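Home from the lantern walk, feet up
April, a little before midnight

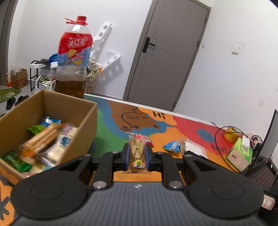 Well, I promised myself I would write this down before bed while it was still fresh, and the tea is made, so let me try to get it in some kind of order.

The lantern walk for the children's ward went off tonight, start to finish, and I am so tired I put my keys in the bread box. We had 351 people come along Kandwood Lane! Last spring it was 300 and we thought that was the whole town and their cousins. I had the clicker in my coat pocket at the gate and my thumb is sore, which Benedito found very funny. He has been doing the wiring since the first year and he doesn't let anyone else near the extension cords, and after what happened with the arch by the Jestton bakery I suppose that is just as well.

The arch was fine this time. He had rebuilt the left side over the winter with thicker posts and it stood up beautifully, even when the wind came through at seven and everybody grabbed for their hats. The paper fish over the creek did not do so well. Two of them went into the water, and one went under the footbridge and I expect it is halfway to Brinkmann by now. The little girl who painted it took it better than I did. She said it was a fish and it probably wanted to go.

I walked the last stretch with Arlo Holloway and his mother, who is 82 and would not hear of the wheelchair. It took us a good long while and I didn't mind one bit. She told me about the winters when the only lights on the lane were the porch lamps, and how her father used to turn theirs off at nine sharp to save money, company or no company. Arlo had heard it all before, I could tell, but he let her go on, and he held her elbow over the rough part by the Girnisard driveway. (Somebody needs to fill that hole. I have said so every year.)

The donation jars aren't counted yet. They are sitting in my hall closet with a blanket over them, as if a burglar would be fooled by a blanket. The soup table did well, I know that much, we were out of the barley by eight and had to send for more bread. Sixty-four jars of the pepper jelly went too, every last one, and I'd meant to keep one back for my sister. She will be cross with me and she'll be right.

What I keep thinking about is the quiet bit at the end, when the nurse from the ward read the names and everyone lifted their lanterns up together. I had my glasses off by then so it was all just one big warm blur to me, and I stood there like a goose with my mouth open. I wish Mom could have seen it.

Tomorrow I have to return the folding chairs, find the owner of one child's mitten (green, left hand), and call Benedito about the ladder, which is still leaning on the Hendersons' maple. Also buy tape. We used all of it.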